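Kirkley Floor Tasks
Data card and notes for users

Maintained by the Kirkley student robotics club
Last revised May 16, 2021

Summary

Kirkley Floor Tasks is a set of teleoperated recordings made by members of the Kirkley student robotics club as our project for the year. Each recording shows a two-armed robot working at floor level in a carpeted room: moving to a taped square, reaching down, picking something up or setting something down, and backing away. The set holds 90 episodes. It was put together for our own imitation learning experiments and for the Comora student challenge, and we are sharing it so that other clubs can try their code on something small before they collect their own.

The set is small and all of it comes from one room. Please read the section on known problems before you train on it.

What is in an episode

Every episode folder contains the head camera video, the joint positions of both arms, the open/close value of each gripper, the base velocity commands, and a short text file with the task sentence the operator was given. Timestamps are in seconds from the start of the episode. The joint file and the video file do not always begin at the same moment, so use the timestamps and do not match by row number.

The task sentences are written the way the operator heard them. Some examples:

pick up the block from the near square
carry the block to the far square and put it down
drive to the near square and stop with both hands over it
move the cup out of the square with your left hand

"Near" and "far" are always from the point of view of the robot at the start of the episode. "Left" and "right" are the robot's left and right.

Of the 90 episodes, 37 are pick tasks and 34 are place tasks. The rest are drive-and-stop episodes where the grippers stay empty from start to finish. We kept those in the main set. They are useful for learning the approach, and they make a good first check that your base commands have the right sign.

Setup

Tape squares on the carpet serve as the start and goal areas. They were laid by hand with white tape and were not measured against each other, so please do not use them for calibration. The tape wears, and an edge that is bright in one episode can be faint in another.

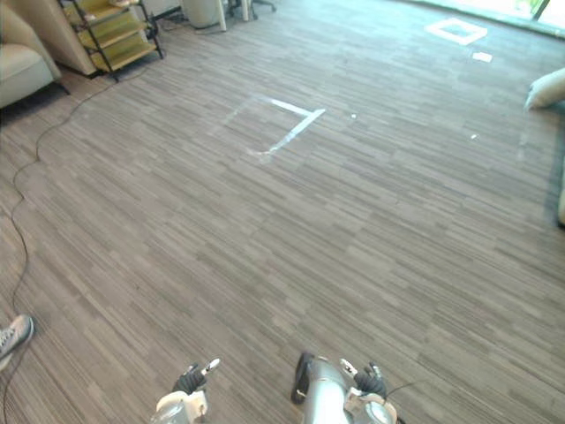
Operators stood to the side of the working area and were asked to stay out of the space between the robot and its goal. A second member held the stop button in every episode. If the stop button was pressed, the episode was thrown out and recorded again from the start position, with one exception listed below.

The arms start low. Our first plan had them folded against the body while the base moved, but Danish Gilani found that unfolding took up most of each recording and taught the model very little. From then on the operators drove with the hands already down near the floor. Episodes 1 to 4 still use the old folded start and are marked "folded" in the index file.

Who did what

Kulsoom Bukhari wrote the recording software and the index format.
Danish Abbasi and Danish Gilani were the operators. In the index they are "DA" and "DG".
Faisal Janjua checked every episode by eye and wrote the success labels.
Darren Catterall is our faculty adviser and signed off on the safety plan.

The arm driver is a lightly changed copy of the one from the Hashmi lab course, used with permission. The challenge entry form lists us under Vurance, our old club name. If you see Vurance in a file header, it means us.

Labels

Each episode has one of three labels: success, partial, or fail. A place counts as a success when the object ends up fully inside the tape and the gripper has let go. Touching the tape is partial. For drive-and-stop episodes, success means that both hands were over the square when the base stopped.

Faisal made these calls from the video alone. In a few cases the tape was hard to see at the end of the episode and he marked it partial with a question mark in the notes column. Treat those as you like. We drop them for evaluation and keep them for training.

Known problems

One room. All episodes share the same carpet and mostly the same furniture. A model trained only on this set will probably learn the room.

Window light. Glare changes over the day and can wash out part of the floor, including the tape. We did not close anything or add lamps.

Things on the floor. We did not clear the floor between episodes. Cables and small scraps can show up in one recording and be gone from the next. None of them are labeled.

People. Members may appear at the side of the view, usually feet and legs. Faces were blurred where they showed up. If you find one we missed, write to us and we will pull the episode.

Two operators. DA tends to stop short and reach, DG tends to drive closer and reach less. You can see it in the base commands very clearly. If you split by operator, expect a drop in the scores.

Stop button. In episode 52 the stop was pressed after the object had already been released. We kept it and trimmed the end.

Gripper values. The right gripper reports a slightly closed value when it is fully open. This is in the raw data and we have not corrected it – subtract the resting value from the start of the episode if it matters to you.

Suggested split

The file splits.txt has the split we used for the challenge. Test episodes were picked by date, so no recording session is shared between train and test. A random split gives better numbers and we would ask you not to report those as if they were the same thing.

Use

You may use the set for class work, club projects and research. Please name the club if you publish anything. Do not use it to judge whether a robot is safe near people. Nothing was recorded with that in mind.

Changes

Version 2 fixed the swapped left and right gripper columns in the place tasks. If you downloaded the set before that, get it again.
Version 3 added the notes column and the operator initials.

More recording is planned for October, in a second room with a hard floor. The folder layout will stay the same. Questions and corrections go to Kulsoom through the club page.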